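Workshop Tips: Teaching the Arm Without Losing Your Afternoon

I've been showing our bench arm small jobs by remote control since February, mostly pins and sockets for a Pavness kit, and I still pick up a new trick every week. A few that stuck!

Do the whole move with your own fingers first. Then do it again at half speed and say the steps out loud. I find I've been doing six little things where I thought I did two (that tiny wiggle before a pin seats, for one).

Drive in from the side, get the jaw right under the pin, and stop. Take your breath there. The arm copies a pause very happily, but it copies a panicky correction too. 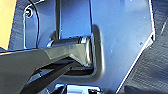 Eetu Lehtinen wrote in to say he'd leave the pause out altogether, as his arm learned to sit there like it was waiting for a bus. He slows the whole last stretch down instead and keeps it moving.

Fair enough, and I've tried it his way – it's smoother, but my hands get tired sooner. Try both and keep your runs in separate folders so you can compare.

Also, throw out the bad runs the same day. I had 67 saved once and couldn't remember which ones I'd fumbled.

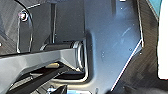

Silver ring end at the notch in the plate.

Next up is cleaning the hand controller, which gets grubbier than you'd think.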